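This site uses cookies. By continuing, you accept our cookie policy.

Illholm Student Robotics Club
Exercise 2: Approaching an Object from Above

Before beginning, confirm with Leonie Wunderlich that the emergency stop has been tested. Open the gripper slightly and lower the wrist until the fingers point straight down over the table. Keep the speed at 60 percent or less. 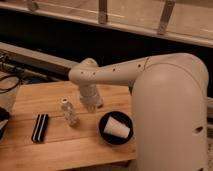

Gripper held above the tabletop near the clear bottle.

Save the hover position before moving lower – each team must record its own. Repeat the approach at half speed, then enter both results in the club log.

Contact: Ívar Norðdahl, Room 245 | Back to top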